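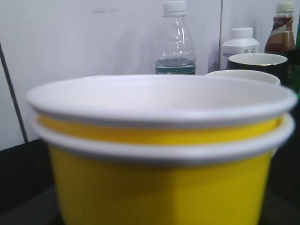
*Two yellow paper bowls, nested, with bottles and a black mug behind. Wrist view, table clearing.*

# Tisix Una – table clearing arm

Bench-top arm with a two-finger hand and a camera at the wrist. Sold for canteens, tea points, small kitchens. Sits on the counter, plugs into an ordinary socket, clears what's in front of it.

**Can it do the washing up?** No. Asked every week. It clears and it stacks. Washing up is a person or a dishwasher.

## What it does now

- Picks up mugs, by the rim or the handle
- Stands bottles to one side, caps on
- Stacks bowls of the same size
- Drops empty paper ware in a bin you set at its left

## What it half does

- **Unstacking paper bowls.** Thick rolled rims help, the fingers get something to go under. Thin rims fold. It still lifts two as one now and then and carries on quite happily, so check the pile.
- **Clear plastic bottles.** Fine with a coloured label on. Bare ones against a pale wall get missed, worse if part full.
- **Things behind things.** It works front to back. A mug hidden by a bowl doesn't exist until the bowl is gone. Slow but it gets there.

## What it doesn't do

Cutlery. Anything with soup in. Cling film. Wiping down – we tried in April, Widad Awad still has the cloth.

## Figures

| | |
|---|---|
| Items cleared per run, maximum | 15 |
| Minutes for a full run | 8 |
| Warm-up, seconds | 30 |
| Weight of arm, kg | 13 |

A person does the same table in a fraction of the time. We say so to everyone who rings. Where it earns its keep is the late table, the one left till morning, and it doesnt mind being slow at that.

## In the box

Arm, wrist camera (fitted), clamp, power lead, spare finger pads, printed guide. Bin not included. Dark mat not included but get one, pale cups show up far better on it.

## Stock and orders

Holton: in stock, collection only. Hourani: back order, ask first. Bulk orders to Sawsan Mahasneh at the Holton desk, returns and repairs to Melina Raptis.

Finger pads wear out. Order them with the arm, seperate postage costs more than the pads do.

## Notes from 7th August

- New software for nested bowls. Free to all owners, the guide has the steps.
- Old grey pads no longer made, black ones fit the same hand.
- Glass bottles: still keep them off the table please. Grip is set for plastic and paper.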